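Skill sequencer keeps re-planning the DIMM insert after a good grasp
Software > Planning and Control
Started by tallgrass_io

tallgrass_io
Joined: March
Posts: 41

We're working on desktop PC disassembly and reassembly with one arm, a parallel gripper and a wrist camera. The stack is Dradell for the behavior tree, Leite for motion planning, and our own detector publishing poses for connectors, slots and screws.

Unplugging cables works well enough. The problem is memory modules. The tree runs approach, grasp, align, insert. Grasp reports success, align starts, and then the tree drops back to approach as if the target had moved. It does this 2 or 3 times and then either goes through or times out. Nothing in the cell is moving. The tower is clamped.

I have the align node set to re-plan if the slot pose changes by more than 2 mm. Logs say the pose does change by more than that. If I turn the check off, it inserts fine on most runs and on the others it pushes on the top of the slot until the force limit stops it. I would like to keep the check.

Is this a tree problem or a perception problem?

peg_and_hole
Joined: October
Posts: 612

Perception. Your slot pose is coming from the wrist camera, and the wrist camera is moving during align. Plot the slot pose in the base frame against time while the arm moves and then again while it's stopped. If it's steady when stopped and wanders when moving, your image timestamps don't match your joint states.

tallgrass_io

Plotted it. Steady when stopped, wanders when moving, and it wanders in the direction of travel. So you're right about that part. We stamp images when the driver callback fires, not at exposure.

peg_and_hole

Stamp at exposure if the driver gives it to you. If it doesn't, measure the offset and subtract it. Move the wrist back and forth over a fixed tag, cross-correlate the tag motion with the joint motion, take the peak.

rk_servo
Joined: January
Posts: 208

I disagree that this is the whole story. Fixing the timestamps is worth doing, but a tree that goes all the way back to approach over a 2 mm pose change is badly laid out. Align should be a closed loop controller that absorbs small changes. Re-planning is for when the target has left the region the controller can reach. Right now you're using the planner as a servo loop.

Put the 2 mm check inside align as an error term and use something much bigger as the bail-out condition.

peg_and_hole

He can do that, but then he has a servo loop chasing a pose with a time error in it. It will lag or oscillate depending on gain and he'll be back asking why align hums. Fix the data first.

rk_servo

Order doesn't bother me. I'm saying don't stop at the timestamps.

mossbank
Joined: June
Posts: 77

What is your detector trained on? We had a similar thing with Goller as the tracker and it was two problems stacked. One was latency. The other was that with two slots next to each other it would swap them when the gripper covered part of one. Slot pitch showed up in the plot as a clean jump, not a drift. Worth looking for jumps in yours.

tallgrass_io

Went back to the logs. There are jumps too, fewer than the drifts. I was filtering them out of the plot as outliers, so that's on me. They all happen late in align when the fingers are covering the lower part of the slots.

Detector is trained on real boards from several towers plus renders.

mossbank

Then you want an identity on each slot that persists. Assign it at the approach pose, where the view is clear, and carry it through align by projecting from kinematics. Only accept a detection if it lands close to the projection. A swap can't get past that gate.

wiregauge
Joined: October
Posts: 19

Small question, do you practice on a real board or a dummy? We do all our align tuning on a printed dummy before touching hardware. You get the geometry without bending anything.

tallgrass_io

Both. There's a flat mock-up plate for the motion side and a real tower for the rest. The tree is the same for both, only the target file changes.

rk_servo

Careful with tuning gains on the mock-up. Plastic against plastic doesn't feel like a real slot. We had an insert that passed on the dummy 96 times in a row and failed on the first real board because the contact threshold was wrong.

wiregauge

Sure, but that's insert. For align there's no contact, so the dummy is fine.

rk_servo

For align I agree. Just don't carry the force numbers over.

kettle_stack
Joined: April
Posts: 130

You could also skip vision for the last bit. Stop at a pose above the slot, take one image while stationary, compute the target once, go in on force. That's how our Wosska cell does it and there is no re-plan check at all. Slower, but I haven't touched it since October.

peg_and_hole

That works if the cables leave you a clear view from the stop pose. In a real tower they often don't.

kettle_stack

Ours are off by that stage. Depends on your task order.

tallgrass_io

We can't count on cables being out of the way, the order varies.

Update after Tuesday's runs. Changes so far:

Images stamped at exposure. The driver did expose it, I had not looked.
Slot IDs assigned at approach and gated against the kinematic projection.
The 2 mm threshold is unchanged for now.

The drift is gone from the plot. No jumps got through the gate. The drop back to approach still happens now and then, always near the end of align, and now it's because the gate rejects everything for long enough that the target goes stale and the tree treats stale as lost. So I think rk_servo has a point about the layout. Next step is a separate branch for stale that holds still and waits for a good detection before giving up.

Two wrist camera views:
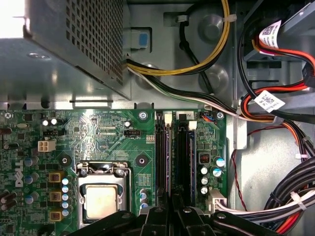
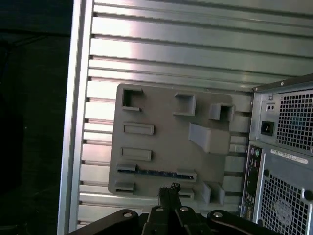
Wrist camera. First: real board, fingers over the lower ends of the memory slots. Second: mock-up plate, with the tower on the right.

peg_and_hole

With the fingers there I would not expect a full-slot detection to survive. Can you detect the top latches by themselves and use those as the anchor? They're clear of the gripper in that first view.

mossbank

Second that. Latch tops plus the known slot direction gives you enough for align. Keep the ID gate as it is.

rk_servo

In the stale branch, put a limit on how long it holds and log the reason when it exits. Otherwise you get runs that sit there and you can't tell why from the tree trace.

tallgrass_io

OK. Latches need a few more labels. I'll do the stale branch first because it's a small change, then the latches, and post the plots.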